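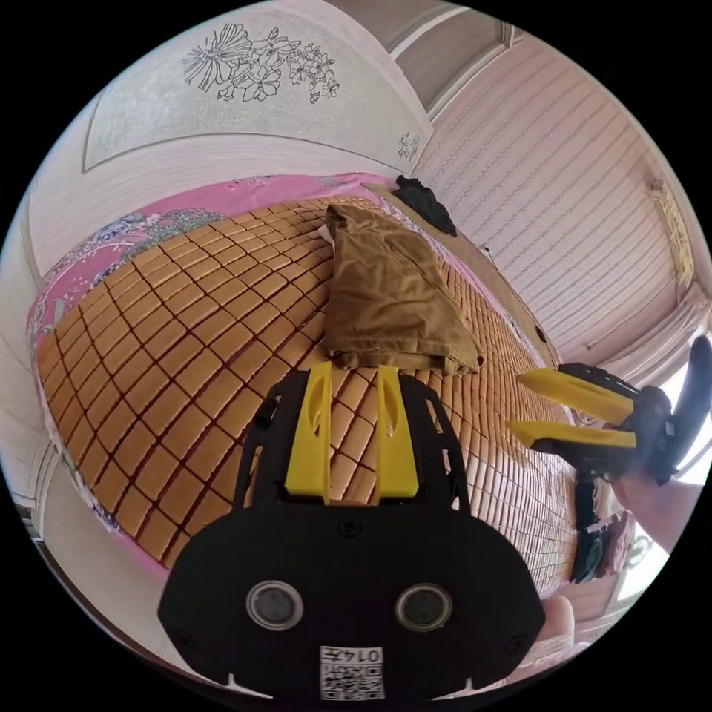
# 타일 대자리의 열과 습기

여름 침구의 성능을 따질 때 가장 먼저 나오는 말은 '시원하다'이다. 이 말에는 서로 다른 물리량이 적어도 세 가지 섞여 있다. 손이나 등이 닿는 순간의 열 이동 속도, 접촉이 계속될 때의 방열량, 그리고 땀이 증발해 빠져나가는 속도다. 침구 매장에서 손바닥으로 표면을 짚어 보는 방법은 첫 번째만 알려 준다. 밤새 누워 있는 사람에게는 뒤의 두 가지가 더 오래 작용한다.

대나무를 작은 네모 조각으로 잘라 끈으로 엮은 타일 대자리는 이 세 가지가 비교적 뚜렷하게 갈라지는 물건이다. 첫 접촉의 냉감은 면 시트보다 확실히 강하고, 지속 방열은 아래에 무엇이 깔려 있느냐에 크게 좌우되며, 투습은 조각 자체보다 조각 사이의 틈이 결정한다. 시험 자료와 제작 현장의 설명을 바탕으로 순서대로 살펴본다.

## 첫 접촉

피부가 다른 물체에 닿으면 접촉면의 온도는 양쪽의 열침투율에 따라 정해진다. 열침투율은 열전도율과 밀도와 비열을 곱한 값의 제곱근이다. 금속은 이 값이 크고 솜이나 스펀지는 매우 작다. 대나무는 그 사이에 있으며, 밀도가 높은 겉껍질 쪽이 속살 쪽보다 크다. 같은 방에 하룻밤 두어 온도가 같아진 면 이불과 대자리를 차례로 만지면 대자리가 더 차갑게 느껴지는 까닭이 여기에 있다. 두 물건의 온도는 같고 열을 빼앗는 속도가 다르다.

표면의 거칠기도 영향을 준다. 사포질이 고른 조각은 피부와 실제로 맞닿는 면적이 넓고, 섬유 결이 일어난 조각은 그 사이에 공기층이 낀다. 공기층은 얇아도 단열재로 작용한다. 제작자들이 마감 연마에 공을 들이는 것은 촉감과 가시 제거가 주된 목적이지만 냉감 측정값에도 그 차이가 나타난다.

도막은 반대 방향으로 작용할 때가 있다. 투명 도료를 두껍게 올린 조각은 표면이 매끄러워 첫 접촉의 점수가 높게 나온다. 그러나 땀이 조금이라도 고이면 피부가 달라붙고, 떨어질 때의 불쾌감이 커진다. 이런 제품은 짧은 시험에서 유리하고 긴 시험에서 불리하다.

## 지속 접촉과 열용량

Jakthorpe 시험실은 대자리 한 종을 세 가지 바닥재 위에 올리고 발열판을 얹어 179분 동안 열류를 기록했다. 발열판은 사람의 등에 해당하는 면적과 하중을 흉내 낸 것으로, 표면 온도를 일정하게 유지하면서 소비 전력을 읽는다. 소비 전력이 크면 그만큼 열이 많이 빠져나간다는 뜻이다.

기록의 앞부분에서는 바닥재에 따른 차이가 작았다. 대나무 조각이 먼저 열을 받아들이는 구간이어서 아래층의 영향이 아직 나타나지 않는다. 조각이 데워진 뒤로는 곡선이 갈라졌다. 장판 바닥에 올린 대자리가 가장 오래 열을 내보냈고, 스프링 매트리스가 그다음이었으며, 메모리폼 매트리스 위의 대자리는 일찍 평탄해져 낮은 값에 머물렀다.

결과 자체는 예상 범위 안에 있다. 대나무 조각의 두께는 시험품의 경우 7밀리미터였고, 이 정도 두께가 저장할 수 있는 열은 많지 않다. 저장이 끝나면 열은 아래로 흐르거나 옆으로 퍼져야 하는데, 폼은 열을 거의 통과시키지 않는다. 대자리를 샀는데 처음에만 시원하다는 불만은 대부분 이 구간을 가리킨다. 자리의 품질보다 매트리스의 구성이 원인일 가능성이 높다.

뒤척임은 이 한계를 어느 정도 보완한다. 몸이 옆으로 옮겨 가면 데워진 조각은 공기 중으로 열을 내놓고 식는다. 타일형은 조각들이 끈으로만 이어져 있어 옆 조각으로 전해지는 열이 적다. 그 결과 몸이 닿지 않았던 자리는 실온에 가깝게 남는다. 한 장으로 된 판재라면 열이 넓게 퍼지는 대신 옮겨 누울 찬 자리의 경계가 흐려진다. 어느 쪽이 나은지는 자는 사람의 습관에 달려 있고, 시험실 자료로는 판정할 수 없다.

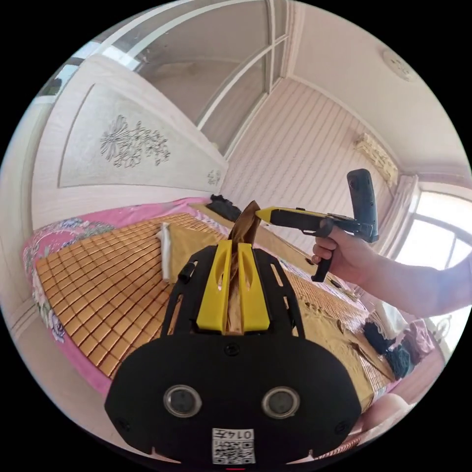

자리 밑에 무엇을 까는가 하는 문제는 제품 설명서에서 자주 빠진다. 대자리를 매트리스에 직접 올리면 조각 모서리가 겉감을 문지르고, 땀이 틈을 지나 매트리스로 바로 내려간다. 그래서 얇은 천을 한 겹 사이에 두는 집이 많다. 분홍 꽃무늬 침대 시트 위에 작은 네모 조각을 엮은 황갈색 대자리를 얹은 사진 속 침대도 그런 구성이다. 면 시트 한 겹의 열저항은 매트리스에 비하면 작아서 방열량에 주는 영향은 무시해도 된다. 대신 흡습층이 하나 생긴다. 이 층은 땀을 잠시 붙잡아 두었다가 통풍이 되면 내놓는다. 시트를 자주 벗겨 빨 수 있다는 점이 매트리스와 다르다. 합성섬유 시트는 흡습량이 적으므로 같은 역할을 기대하기 어렵고, 자리가 밀리는 현상도 면보다 심하다.

두꺼운 패드를 까는 것은 다른 문제다. 누빔 패드는 속에 공기를 품고 있어 단열층으로 작용하며, 지속 구간의 열류를 눈에 띄게 낮춘다. 딱딱함을 줄이려고 패드를 넣는다면 방열을 일부 포기하는 셈이 된다. 절충안으로 쓰이는 것은 성긴 입체 그물 소재다. 하중을 받아도 통기 공간이 남아 있어 습기 배출에는 유리하지만, 바람이 들지 않는 방에서는 이 공간도 정체된 공기층에 지나지 않는다.

## 틈의 설계

타일 대자리의 조각은 끈에 꿰여 격자를 이룬다. 조각과 조각 사이에는 끈의 굵기와 장력이 정하는 틈이 생긴다. 틈이 너무 좁으면 자리가 접히지 않고 습기가 나갈 길이 막힌다. 너무 넓으면 살이 끼이고 조각이 제자리에서 기운다. Kedico가 납품 규격으로 쓰는 값은 2밀리미터이며, 허용 편차는 따로 공개하지 않는다.

이 업체의 공정을 오래 맡아 온 Cường Lò는 틈을 끈의 문제로 본다. 조각의 치수는 절단기가 정하므로 편차가 작다. 편차는 거의 모두 꿰는 단계에서 나온다. 탄성이 있는 끈은 작업이 쉽고 처음에는 틈이 고르지만, 여름을 몇 번 나면 늘어진 줄과 덜 늘어진 줄이 섞인다. 그가 선호하는 것은 늘어남이 적은 합사이고, 단점은 끊어질 때 예고가 없다는 것이다.

“늘어난 끈은 눈에 보입니다. 사람이 자리를 바꾸든지 고치든지 할 시간이 있어요. 합사는 멀쩡하다가 한 줄이 나갑니다. 그래서 줄을 따로따로 매듭지어야 합니다. 한 줄이 나가도 옆줄은 버티게요.”

줄별 매듭은 공정 시간을 늘린다. 값이 싼 제품에서는 긴 끈 하나를 왕복시켜 여러 줄을 잇는 방식이 흔하며, 이 경우 한 곳이 끊어지면 이어진 줄 전체에서 조각이 빠지기 시작한다. 겉에서 구별하려면 자리의 끝단을 뒤집어 보면 된다. 줄마다 매듭이 있으면 분리형이고, 끈이 고리를 이루며 옆줄로 넘어가면 연속형이다.

틈의 또 다른 기능은 곡면 대응이다. 사람이 누우면 매트리스는 엉덩이와 어깨 부분이 내려앉고, 자리도 그 면을 따라가야 한다. 조각이 작을수록 잘 따라가지만 끈의 총길이가 길어지고 꿸 곳이 많아진다. 조각이 크면 허리 아래에 빈 공간이 남는다. 접촉 면적이 줄어드니 방열도 함께 줄어든다. 푹신한 매트리스에는 작은 조각, 단단한 바닥에는 큰 조각이라는 관행은 이 점에서 타당하다.

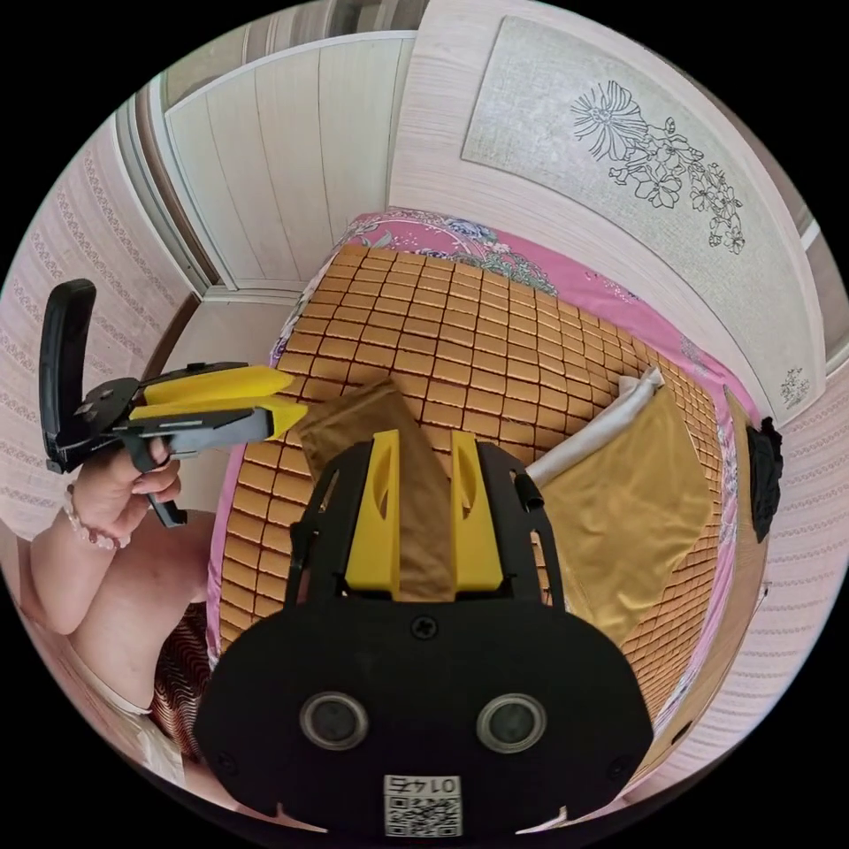

## 습기와 곰팡이

대나무는 전분과 당분을 함유한다. 베어 낸 시기에 따라 함량이 달라지고, 함량이 높은 재료는 곰팡이와 벌레에 약하다. 제작 단계에서는 삶기, 찌기, 탄화 처리 가운데 하나로 대응한다. 삶기는 당분을 물로 녹여 내는 방법이고, 탄화는 고온 증기로 성분을 변성시키는 방법이다. 탄화 처리한 조각은 색이 짙어지고 평형 함수율이 낮아진다. 대신 조직이 약간 물러져 모서리가 깨지기 쉽다.

Ngô 공방은 탄화품과 삶은 재료를 함께 쓴다. 공방이 출하 전에 함수율을 잰 조각 299개의 기록을 보면 두 처리 사이의 평균값 차이보다 같은 처리 안에서의 산포가 더 컸다. 건조 선반의 위치가 원인으로 지목되었다. 문에서 먼 쪽 선반의 조각이 일관되게 높은 값을 보였고, 공방은 이후 건조 도중에 선반을 바꾸어 놓는 절차를 넣었다.

사용 단계의 습기는 대부분 땀이다. 땀의 수분은 증발하고 염분과 피지는 남는다. 남은 피지는 조각의 옆면, 곧 절단면에 모인다. 절단면은 관다발이 드러나 있어 윗면보다 흡수가 빠르고 닦기는 어렵다. 곰팡이가 윗면보다 틈 안쪽에서 먼저 보이는 것은 이 때문이다. 윗면만 닦는 관리로는 발생을 늦출 수는 있어도 막기는 힘들다.

관리 방법으로는 물기를 꼭 짠 천으로 결 방향을 따라 닦고, 자리를 세워 양면에 바람을 통하게 하는 것이 기본이다. 물에 담그는 세척은 권하지 않는다. 조각보다 끈이 늦게 마르고, 마르지 않은 끈은 구멍 안쪽을 계속 적신다. 직사광선에 오래 두는 것도 피해야 한다. 겉껍질과 속살의 수축률이 달라 조각이 휘고, 휜 조각은 모서리가 들려 피부를 긁는다. 그늘에서 바람으로 말리는 편이 시간은 걸려도 변형이 적다.

알코올은 표면의 곰팡이를 제거하는 데 쓸 수 있으나 도막이 있는 제품에서는 하얗게 뜨는 경우가 있다. 끝단의 보이지 않는 조각에 먼저 시험해 보아야 한다. 염소계 표백제는 끈의 강도를 떨어뜨린다. 얼룩이 빠지더라도 다음 여름에 줄이 끊어지는 원인이 될 수 있다.

## 자리 위에 놓이는 것들

침대는 잠자리인 동시에 집 안에서 가장 넓은 작업대다. 빨래를 개고, 옷을 고르고, 가방을 싼다. 대자리를 깐 침대에서는 이 습관이 몇 가지 문제를 만든다. 얇은 편물과 스타킹류는 조각 모서리에 올이 걸린다. 연마가 고른 제품이라도 끈 구멍 둘레의 가시까지 없애기는 어렵다. 덜 마른 옷을 쌓아 두면 그 밑의 틈이 막히고 습기가 조각으로 옮겨 간다. 비닐류를 오래 올려 두어도 결과는 비슷하다.

금속 단추와 지퍼는 도막을 긁는다. 긁힌 자리로 피지가 스며들면 점 모양의 짙은 얼룩이 남고, 이 얼룩은 닦아서 지워지지 않는다. 낮 동안 얇은 천 한 장을 덮어 두면 대부분 예방할 수 있다. 밤에는 걷어야 한다. 덮개를 둔 채로 누우면 대자리의 냉감은 천의 냉감으로 바뀐다.
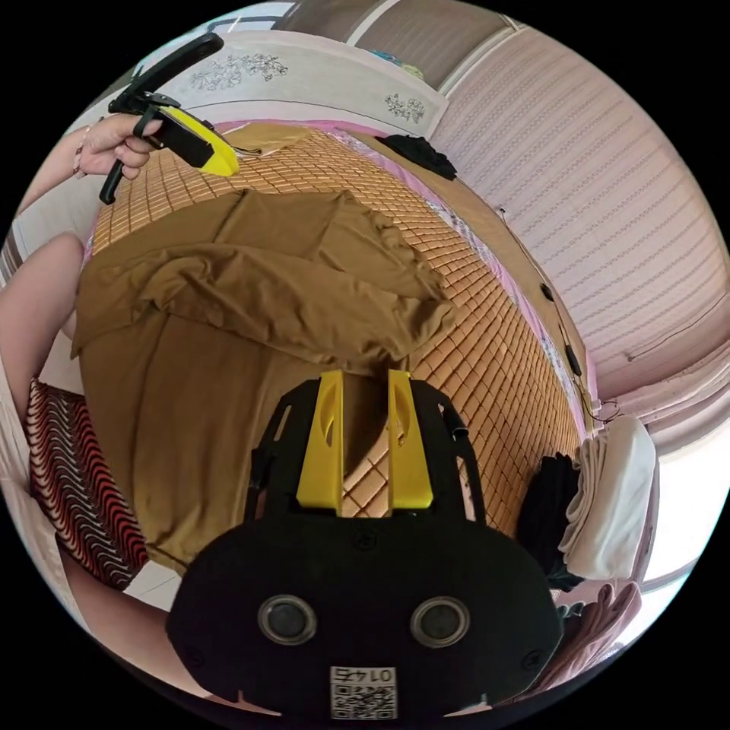 나란히 선 노란 집게와 그 너머의 침대

## 보관

타일 대자리는 둘둘 마는 것과 접는 것 모두 가능하지만 끈에 걸리는 부담이 다르다. 접으면 접힌 선을 지나는 끈만 날카롭게 꺾이고, 해마다 같은 선을 접으면 그 줄부터 약해진다. 말면 꺾임이 모든 줄에 나뉜다. 말 때는 매끄러운 윗면이 바깥을 향하게 해야 조각의 모서리끼리 서로를 누르지 않는다. 심으로 종이관을 넣으면 안쪽의 굽힘이 완만해진다.

포장재는 통기성이 있는 것을 쓴다. 밀폐 비닐은 넣는 시점의 수분을 그대로 가두며, 겨울에 외벽 쪽 벽장에 두면 안쪽에 결로가 생긴다. 부직포나 낡은 홑이불이면 충분하다. 제습제를 넣는다면 자리와 닿지 않게 해야 한다. 염화칼슘 제습제에서 새어 나온 액체는 조각에 스며들면 마르지 않고 계속 공기 중의 물을 끌어들인다.

Flasteck은 보관용으로 습도 지시 카드를 함께 넣은 포장 주머니를 내놓았다. 카드의 색이 변하면 꺼내어 말리라는 뜻이다. 원리는 단순하고 정밀도도 높지 않으나, 한 번도 열어 보지 않고 여름을 맞는 경우보다는 낫다. 카드가 없다면 건조한 날에 한 번 꺼내어 펴 두는 것으로 대신할 수 있다. 남부 지역에서는 4월에 꺼내어 점검하는 집이 많다. 장마 전에 끈을 손볼 시간이 남기 때문이다.

## 교체와 수리

조각이 한두 개 갈라진 자리는 고쳐 쓸 수 있다. 분리형 매듭이라면 해당 줄만 풀어 조각을 바꾸고 다시 묶는다. 예비 조각은 같은 두께여야 한다. 두께가 조금만 달라도 누웠을 때 그 점이 느껴진다. 제작사가 예비 조각을 동봉하지 않았다면 자리의 발치 쪽 끝줄에서 빼어 쓰는 방법이 있다. 자리가 한 줄 짧아지지만 사용에는 지장이 없다.

줄을 다시 묶을 때는 새 끈의 장력을 옆줄에 맞춘다. 이미 쓰던 줄은 조금 늘어나 있으므로 새 끈을 끝까지 당기면 그 줄만 오그라들고 자리가 물결 모양으로 운다. 평평한 바닥에 자리를 펴 놓고, 조각의 모서리가 옆줄과 나란해지는 위치에서 매듭을 짓는다. 매듭 끝은 불로 지지지 말고 접착제로 굳힌다. 녹은 끈의 끝은 단단해서 시트를 뚫는다.

여러 줄에서 끈이 동시에 늘어졌거나 틈 안쪽의 곰팡이가 조각 밑면까지 번졌다면 수리의 범위를 넘는다. 이때 자리를 풀어 조각만 남기면 화분 받침이나 신발장 깔개로 쓸 수 있다. 냄비 받침으로는 적합하지 않다. 도막이 열에 연화되어 바닥에 들러붙는다.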